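I rearranged the short counter in June and have been using the new layout long enough to write it down. The counter has to carry a toaster oven, a two-slot toaster and a cutting board. All three want the same strip of surface at the same time in the morning, and the strip is not getting any longer. These notes cover where things ended up, the electrical side, and some measurements on roasting potatoes that I took while I had the meter out.
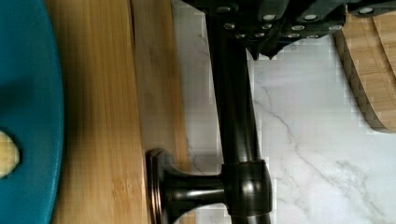
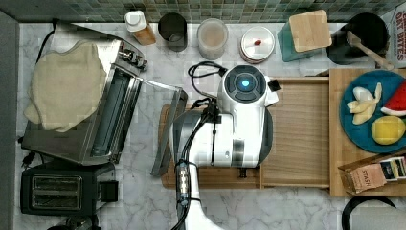 **Can a cutting board stay beside a toaster oven when the door is open?**

It can, provided the board is far enough out that hot pans don't get parked on it and the door isn't resting its weight on the wood. Bamboo tolerates brief warmth. Repeated heating of one side dries that side out and the board cups, and a cupped board rocks under the knife.

## The layout

The toaster oven is at an angle to the counter and the toaster stands next to it. The board lies lengthwise within reach of the oven door. When the door is down it comes over the edge of the board. I tried several arrangements to get rid of the overlap and went back to this one each time, for reasons below.

The first attempt had the oven square to the backsplash with the door opening straight toward the front of the counter. It looks tidier. In use, the open door took up the place where I stand, and I was leaning over hot glass to reach the toaster. Turning the oven a few degrees moved the door away from my forearms. It also gave the cord some room to bend behind the case. With the oven square, the plug was bent sharply against the tile, and I don't like a strained cord on a heating appliance.

The second attempt put the board on the far side of the sink. This removed the overlap entirely and added a walk across the kitchen with every plate. I kept it for a while. Crumbs and drips on the floor marked the route clearly enough, and I moved the board back.

The third was to stack: board on top of the oven when not in use. The manual for the oven prohibits storing anything on it while it runs, so the board had to be taken down before each use and put somewhere, and the somewhere was the same piece of counter. I gave that up within a few days.

So the overlap remains. The working rule is that cutting is finished before the door comes down. For one person cooking one thing this costs nothing. For two people it needs to be said out loud, and Defne Yüksel, who stays here when she has early shifts, now calls "door" before opening it, the way people call "behind" in restaurants.

## The board

The board is bamboo, with a raised strip along the long side. I bought it from Taşdemir, the housewares shop near the ferry stop, to replace a plastic one that had gone gray and fuzzy with knife marks.

Bamboo boards are glued up from strips. The strips are hard and the glue lines are harder on a knife edge than I expected. I sharpen slightly more often than I did with plastic. In exchange, the surface stays flat and dries quickly if it's stood on edge after washing. Lying wet on stone is the worst thing for it: the underside can't dry, the top can, and the board bends.

My maintenance routine, such as it is:

- Wash by hand, both faces, even if only one was used.
- Stand on the long edge until dry.
- Oil when water stops beading. I use Flolus board oil, a plain mineral oil with a nozzle that drips. Any food-grade mineral oil would be the same.
- Leave the oil overnight and wipe off what hasn't gone in.

The seam along the raised strip collects residue. A soft toothbrush gets it out. A scouring pad rounds the corner over and leaves the residue in place. If I were buying again I would look for a board with the strip flush, or none.

One question I had was whether the board would mark the counter. It hasn't. What did leave a ring was a tin of treacle, and that took a baking soda paste and most of an afternoon. The board goes down on dry counter only, and I wipe under it when I lift it.

## Power

The two heating appliances share a circuit, and this was the part I got wrong for longest.

The toaster's plate says 1000 W. The toaster oven's rating is higher. Either one alone is fine. Both together, with the kettle on the same circuit, trip the breaker in the time it takes to walk to the fridge. Both together without the kettle are within the limit on paper, and in practice the breaker got warm and tripped on the second round of toast. Circuits intended to be loaded for a long time shouldn't be run near their limit, and two rounds of toast plus a tray of potatoes is a long time.

I measured with a Hivent plug-in meter, borrowed from Umut Polat. Two observations:

The toaster draws its full load from the moment the lever goes down until it pops. There's no cycling. The dial changes the duration and nothing else.

The oven cycles. While heating up it draws everything it can. After that the elements switch on and off with the thermostat, and the average falls well under the rated figure. So the bad moment for running the toaster is the oven's preheat. If I wait until the first click of the thermostat, the two coexist better, though the peaks still coincide when the elements come back on.

The final arrangement is that the kettle moved to an outlet on a different circuit. The toaster is unplugged when I'm not using it, and I only plug it in when the oven has finished. It's slower by one round of toast. The breaker hasn't tripped since.

An electrician could run a separate circuit to this wall. I had a quote and it was out of proportion to the problem.

## Clearance

The oven manual asks for 2 inches of free space at the back and sides. The toaster manual asks for "adequate ventilation" and doesn't define it. I used the larger requirement for everything, then checked by touch after a long bake. The sides get hotter than the back. The tile behind was barely warm.

The angle helps with this too, as only one rear corner of the case comes near the wall. It does create a wedge of counter behind the oven that's awkward to clean, and crumbs find it. I pull the oven forward and wipe there every couple of weeks.

The crumb trays deserve a mention. The toaster's slides out and takes seconds. The oven's has a lip that catches, and it needs to be lifted while being pulled. Empty both when cold. Old crumbs in the oven tray were responsible for a burnt smell that I spent some time attributing to the elements.

## Potatoes

The thing I use the oven for most is potatoes, and while the meter was plugged in I ran the same batch a few ways. Each batch was 500 g of waxy potatoes, peeled, cut into chunks of similar size, tossed with oil and salt. Weighing was done on a Bukusen scale that reads to the gram and needs its battery pressed in with a thumb.

**At 400 °F, single layer, no preheat.** Soft through, pale, slightly leathery on the outside. The chunks nearest the back had color and the front row had almost none.

**At 400 °F, single layer, preheated.** Better. Good color on the undersides, moderate on top. Turning the tray front to back halfway through evened it out. This is the version I make now.

**At 400 °F, parboiled first, preheated.** The best crust. It also adds a pot, a colander and a burner. Halima Rweyemamu, who reads this blog and cooks more than I do, says to shake them hard in the colander so the surfaces rough up. I did, and she's right. I save it for when there are guests.

**Crowded tray.** I doubled the amount to see what would happen. They steamed. The oven is small and the moisture has nowhere to go with the door shut. Cracking the door open for a few seconds partway helps a little and loses more heat than it's worth.

The thermostat on this oven reads high. A separate oven thermometer on the rack settled below the dial setting at every position I tried, so a 400 on the dial isn't a 400 inside. I've left my times out for that reason. Cook until a knife goes in with no resistance, then continue until you like the color.

## Remaining problems

The door linkage has developed a squeak. The manual says not to lubricate it. A dry wipe made no difference.

The knobs are close together and I've turned the function selector when I meant the timer more than once. A dot of nail polish at the setting I use would fix it.

There's no proper landing place for a hot tray. I currently put it on the hob with the burners off. Inna Yatsenko suggested a folding trivet hung on the wall, which would work if the tile took a hook, and I don't want to drill that tile. Adhesive hooks are rated for less than a cast iron trivet weighs. I've got a lighter silicone one on order and will try it there.

If the silicone one hangs without dropping into the sink, I'll add a line here with the hook's rating.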